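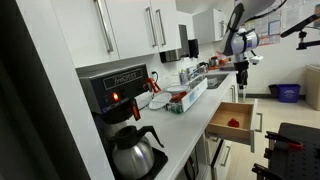

White wall cabinets with bar handles, coffee maker and steel thermal carafe on the counter.

Trnka bar handle, brushed silver

The Trnka is a straight bar handle for kitchen doors and drawers. It suits small kitchens in offices and shared houses, where many hands open the same cupboard every day. You can mount it vertically on a door or horizontally on a drawer front, so one model is enough for the whole room.

The bar is round and smooth, without corners where coffee or flour can stay. For daily cleaning please use a soft cloth and a little washing-up liquid. Do not use steel wool, it leaves marks on the brushed surface.

Details
Article number: 1175
Finish: brushed silver
Distance between screws: 178 mm
Sold in: single pieces or box of 50
Screws: two per handle, included

Before you order
Measure your old handles from the middle of one screw hole to the middle of the other. If the distance is different, you will need to drill new holes. We can send a paper template free of charge with your order.

For orders above 80 pieces please write to Hedvika Zelenák at Hindunora and she will prepare an offer for you. Handles which were not mounted can be returned in their original bag.

Also in this series: Trnka door knob, Trnka towel rail.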